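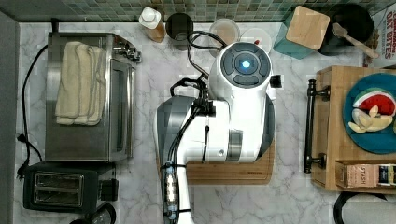
I went along to the Tover open day in Woteswood on 9/14/21 and came home with far too many notes, so this README is the tidy version. It goes with the `semaan` folder, which holds the logs I was allowed to take away (79 short runs, 450 MB zipped).

Teodora Dimitrov ran the kitchen demo. I'd expected a cage and a yellow line on the floor, and got a marble-patterned worktop with a toaster oven, tea boxes and a pot with a wooden spoon in it – much more like my mum's place! The toy fruit sits on a teal plate and the bamboo board is the work area. Visitors called out a job and Teodora set it going from her laptop.

## What's in the folder

- `runs/` – one file per run, joint positions and gripper state
- `notes.md` – my scribbles, typed up on the train back to Vududthorpe
- `calls.txt` – what people asked for, word for word (Spyros Popescu asked for tea twice)

## Things I learned by pestering people

- The arm goes slower on open days. Raimonds Lapiņa sets the limit himself and wouldn't budge on it.
- Each run starts with the fingers open. The small green bowl on the board was my favourite target, and I stood there for nearly 20 minutes watching people pick it. 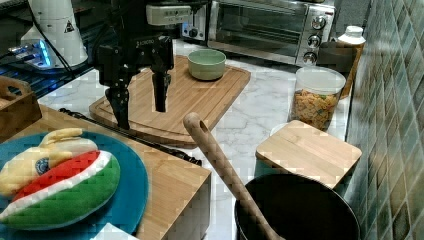
## Known problems

- 2 runs have no gripper state. I've left them in.
- Times are from the laptop clock, and it was a bit fast.
- Names in `calls.txt` are first names only, as Viorica Karagiannis asked.

Spot a mistake? Open an issue and I'll have a look.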